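Gripper Loan and Trial Program – Frequently Asked Questions

Last updated 28 July 2019

What can I try out?

We keep two kinds of gripper for comparison: the Protent hand-held, which has gray housings and long black fingers, and the Skaltura, a smaller one that is easier to hold in one hand. Each can be used by hand or bolted to the Naidoo arm. Most people start by hand because it takes less time to set up and you find out quickly whether the fingers suit your items.

Do I have to book the arm as well?

No. The arm is booked separately. If you only want to compare fingertips, camera views or grip width, leave it off the form.

How long is a trial?

A standard trial is 5 working days. You can ask for an extension, but if somebody is waiting we will say no.

What should I bring?

Bring the items you want to pick up, and bring spares of anything that squashes. Empty packaging behaves differently from full packaging, so bring it the way your line will see it. The limit for the hand-held trials is 400 grams per item. Heavier than that and your wrist gives out before the gripper does.

Can I use my own table?

Yes, as long as it doesn't wobble. We mostly work at an ordinary office table.

What does a side-by-side trial look like?

Two people stand at the same table with one gripper each and work through the same set of items. Bottles and tubes usually come first, then flat packets, then soft pouches. A bottle standing upright is the easy case: the yellow pads close on the sides and there is plenty of height to aim for. Flat packets lying on the tabletop are where the fingertip shape starts to matter.

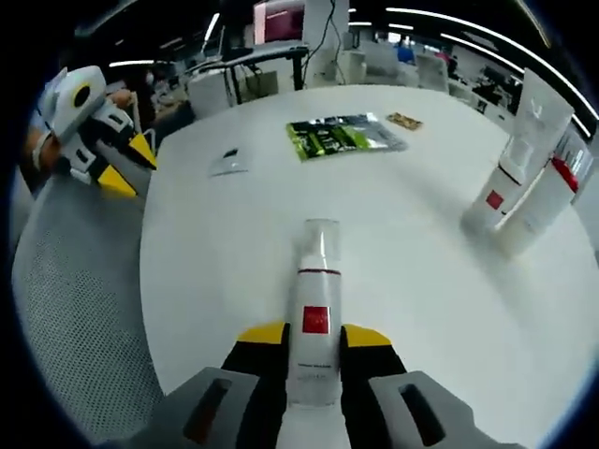
A user from Clunitz wrote to us that the upright items told them very little, and asked why we don't begin with the packets. They had spent most of the first morning on bottles, got the same result with both grippers, and then ran short of time on the pouches they had come to test. Fair point. The order is only a habit of ours, and you can change it on the trial sheet. We would still do a few bottles first so that your hands get used to the trigger.

Which fingertips should I choose?

Try the ones already fitted before asking for others. Long fingers reach over tall items and into boxes. Triangular tips are better for getting at an edge. If your product is glossy, wipe the pads between runs – a bit of dust changes the grip more than most people expect.

Which camera view is best?

The wide lens shows both grippers and most of the table, but straight edges come out curved and anything near the side looks tilted. It is fine for reviewing a grasp. Don't measure from it without running the calibration first. The narrow lens gives straighter lines, and you will lose sight of the second gripper fairly often.

Does the controller work with both grippers?

Yes, with firmware 2 or later. Older units will connect to the Skaltura but won't report finger width. Check the label on the underside before you start, and email us if it says something else.

Can we keep the recordings?

Yes. Copy them to your own drive before you return the kit. We clear the memory cards after 14 days and can't get files back after that.

What if I break something?

Tell us. Pads and fingertips wear out and we don't charge for them. Housings and lenses are charged at cost.

How do I return the kit?

Put everything back in the case it came in, with the battery out of the gripper, and leave it at the loan desk with the signed trial sheet.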